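**Wasuvness Robotics Club - bin sorting project, thread, Feb 22, 2026**

1/ We set ourselves a plain task in January: move blocks from one bin to the next with the arm, no human hands, and log every try. Posting where we are before the Judivstead student meet.

2/ Target is 200 logged picks per block color before we change anything in the code. Green reached it first. Red is behind. The red ones tend to end up near the walls and we throw out any run where a finger touches a wall.

3/ The picking code is in two parts. One finds the blocks and gives each an angle. The other chooses which block to go for and how far to turn the wrist. The first part is in good shape. The second part is the one we keep rewriting.

4/ Old rule: take the block closest to the gripper. Simple, but it would go for one block and bump its neighbor, and then the next target was off. New rule: take the block with the most open floor next to it.

5/ Right-hand side first on this one, red and green both within reach. The two reds and the green over on the left are the harder group, with one green up close to the wall.
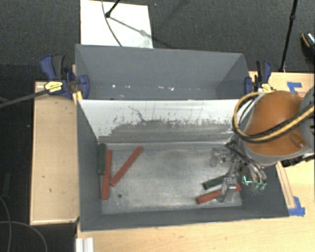
6/ Soltau replied that their team dropped angle scoring completely and just pushes blocks away from the wall before any pick, and asked if we had tried it.

7/ We did, for one afternoon. Pushing works but it costs time, and the meet scores you on blocks moved inside 300 seconds. We may bring it back for wall blocks only. If Soltau can share their push distance we'd like to compare.

8/ Training data so far: 2,000 labeled pictures of blocks in bins. Two of the newer members did most of the labeling. The color labels were easy. The angle labels were slow going and we had to redo a batch where half of us measured from the short side.

9/ Things that broke this month: one finger pad, one cable tie, and the spreadsheet. The spreadsheet took longest to fix.

10/ We also tried the Gilbert planner from last year's team. It is slower per move but it almost never plans a path through a bin wall, so we kept it for the way in and use our own for the way out - messy, but the two halves hand off fine now.

11/ Next session is red blocks only until the count catches up. After that we freeze the code and practice setup and teardown, with one person on the stop button the whole time.

12/ If you're at a school near Judivstead and want the block layouts we test with, reply here and we'll send the sheet. There are 11 of them. Layout four is the one that gives us trouble.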